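Ticket 854, Stisbridge office
Opened February 2, 2021
Issue: Grinix label queue stalls after 31 jobs

Restarted the spooler. Queue stalled again at the same job.
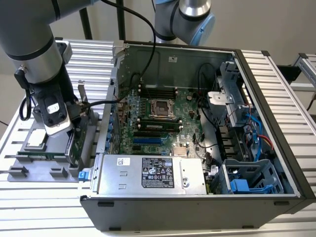
The Grinix driver keeps its own temp folder, and old jobs were piling up there. Cleared over 500 files. Spare parts are listed by type, so the green card with the metal bracket goes under expansion cards.

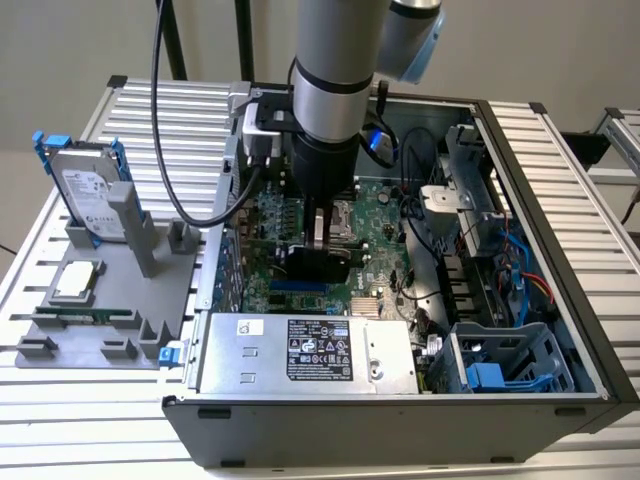

Jobs printed until the stall returned. Rolled the driver back to version 3.

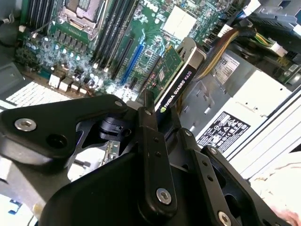
Inside the Dell workstation.

Griditham queue is unaffected.
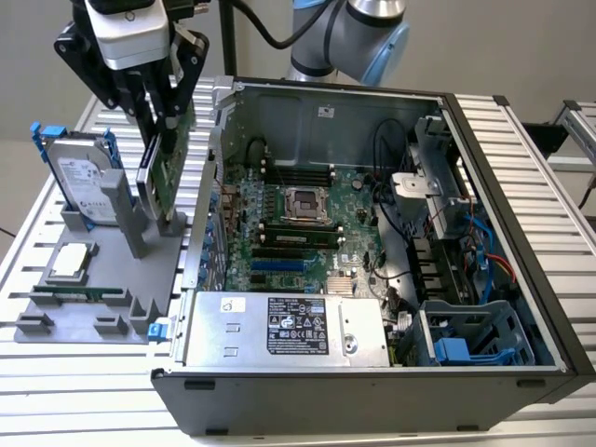
Status
Open, waiting on Šimkus for a driver fix.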